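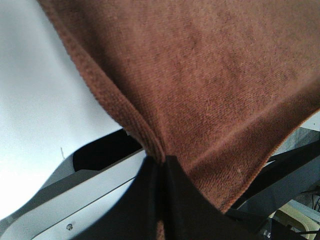 Brown terry towel with a thick rolled hem.

Keeping towels soft and absorbent

Terry cloth is made of loops, and the loops do the drying. Most trouble with towels comes down to loops that are coated, flattened or pulled. The notes below cover washing, drying, small repairs and what to do with towels that are past saving.

Before first use

New towels often come with a finish that makes them feel silky in the store and shed water at home. Wash them once on their own before you put them out. Dark colors such as rust, navy and brown should go through two or three washes by themselves, or with other darks, until the rinse water runs clear. Expect a lot of lint in the dryer screen the first few times.

Washing

Use warm water, 40 degrees Celsius if your machine shows it that way. Hot water is fine for white cotton but fades colors and wears out the stitching at the hems.

Use half the detergent you think you need. Towels hold on to soap, and soap left in the loops makes them stiff. If a towel feels slick when wet, run it again with no detergent at all.

Skip fabric softener. It leaves a coating on the cotton and the towel stops taking up water. The same goes for dryer sheets.

For towels that have already gone stiff, add 100 ml of plain white vinegar to the rinse. Do not mix vinegar with bleach, ever. Check the washer manual first, as some makers don't want vinegar near the door seal.

Don't pack the drum. Bath towels need room to move or the middle of the load never gets rinsed. A large bath towel in 600 gram cotton takes up far more space wet than dry, so four of them is a full load in an average washer.

Face and hair products that contain benzoyl peroxide will bleach colored towels, and the marks cannot be washed out. Keep a couple of white ones for that job.

Drying

Shake each towel hard before it goes on the line or in the dryer. Two good snaps will lift the loops.

Line drying saves money but leaves terry a little rough. Ten minutes in the dryer on low, either before or after the line, fixes most of it. Take towels out while the thick hem still feels slightly cool, spread them over a rack and let them finish there. Cotton that is baked bone dry goes brittle and sheds.

The hem is always the last part to dry. If you fold a towel with a damp hem, the whole stack will smell in a few days.

Hanging

A towel bar beats a hook for drying. Bunched on a hook, the cloth stays wet in the folds and sours. If a hook is all you have room for, sew a loop of cotton tape to the middle of a long side, not to a corner. Corners stretch.

Musty smell

Wash with 300 ml of baking soda in the drum and no detergent, then wash again as usual. Dry right away. If the smell comes back after one use, clean the washer itself, including the filter and the fold of the door seal.

Pulled loops and loose hems

Never tug a pulled loop. Snip it level with small scissors. Terry is woven, so one cut loop won't run.

A hem that has started to open can be closed with a zigzag stitch, medium length, with a size 90 or 100 needle. Go slowly over the corners where the cloth is doubled. By hand, use doubled thread and a whip stitch.

Lint

Pale lint shows up on dark towels after they have been washed with whites. Sort by color, and turn out pockets for tissues. A damp rubber glove wiped in one direction takes off what is left.

Old towels

Cut them up for the garage, or line a pet bed. Shelters often take clean used towels, but call first and ask whether they want the edges trimmed.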